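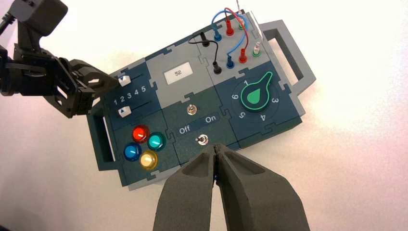
Notes for slide 1: the cell

Two arms, one task board, a white bench. We call the cell Womora. I look after it most mornings, and this talk is about what that involves.
Point out the board first. Sliders and buttons at one end, toggles in the middle, sockets and the dial at the other.
Both grippers can reach the toggles. Only one arm should be sent there at a time.

Slide 2: start of day

Arms to home before anyone puts a hand on the bench.
Wipe the finger pads with a damp cloth and let them dry. Dust on the pads shows up later as slips on the dial.
Run each gripper open and shut 7 times with nothing in it. Listen for a click at the wrist.
Follow the cables back by hand. They need slack at full reach — ours snagged twice in April.

Slide 3: placing the board

The board may sit at an angle. The Gidia software finds it from the wrist camera, so we stopped using corner stops.
Patch wires are the awkward part. They stand up in loops above the sockets and a finger can hook one on the way past. We set a higher travel height over that end.
Sliders go back to the left before each run. Check them by eye.

Slide 4: finger pads

Pads get changed at 3,000 grips. We used to wait until they looked worn, which was too late for the small switches.
Two screws per pad. Do both fingers together or they won't meet evenly.
Close the gripper slowly afterwards and look down the seam. If there is a gap at the tip, loosen and start again.
Then recalibrate. Allow over 51 minutes for both arms.

Slide 5: what still goes wrong

Toggles. The lever is small and the pads are wide, so a few millimetres of drift matters.
Etard are trying a narrower pad. No results to show yet.
Leave time for questions, then hand over to the Shao session.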